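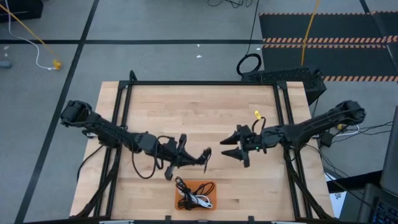

Two robot arms share one table, with a tray of cables between them.

Rules for working near robots

Robot arms are strong, and they do not get tired. They also do not know you are there unless someone has given them a way to find out. A robot that has been told to move its arm to the left will move it to the left, even if your elbow is in the way. This is why every place that uses robots has rules for the people who work there.

Who makes the rules?

Some rules are written down in documents called standards. A standard is a list of things that people in many countries have agreed on. It might say how a robot must stop, or how a warning sign should look. Experts meet to write standards, and they go back and change them when robots change.

Other rules are made by each workshop for itself. The robot workshop at Rarkport has a rule sheet with 9 rules on it. New people read it before they go near a table, and then someone asks them about it.

Keep out of reach

The space an arm can get to is called its reach. Think of standing still and swinging your arms in every direction. All the air your hands could touch is your reach. A robot arm has one too, and it can be bigger than it looks when the arm is folded up.

When the power is on, people stay outside the reach. If a part rolls off the tray, it stays where it is until the robot has been stopped.

Tables with two arms need extra care. Each arm has to keep clear of the other one as well. Before two arms work together, their movements are tried out slowly, one at a time.

Lines and stripes on the floor

Tape on a workshop floor can mark off one area from another. Stripes in two strong colours, such as orange and black or yellow and black, are often used to say "take care here". You may have seen stripes like them on the edge of a step or around roadworks.

You should not step over a marked line in a workshop unless the person in charge has said you can.

The stop button

Robots that work near people need a way to be stopped quickly. In many workshops this is a big red button called an emergency stop. Anyone may press it. You do not have to ask first, and you will not be told off for pressing it when it was not needed.

After a stop, the robot must not start again by itself. A person checks the table, resets the button and then gives the order to start.

Look after the cables

Cables carry power and messages to the arms. An arm needs some slack in its cables so that it can stretch out, but too much slack can catch on things. Cables on the floor can trip people up. Good practice is to check them each morning and to keep spare ones in a tray or a box.

Writing it down

Pavithra Warrier looks after safety at Rarkport. She keeps a log book, and everyone who uses a robot writes in it. They put down what the robot was doing, whether it was stopped and why. The book had 92 entries for May. Most of them say "no problems". The others are the ones she reads twice.

Words to know

Gripper: the part at the end of an arm that holds things. Many grippers have two fingers.

Base: the part of the arm that is fixed in place.

Reach: all the space an arm can get to.

Standard: a set of rules that many people have agreed to follow.

Try it yourself

Ask a friend to stand still with their feet together and stretch out one arm. Lay string on the floor to mark how far they can reach all the way round. Now walk past without crossing the string. Try again with two friends standing side by side, and see how much more floor you need.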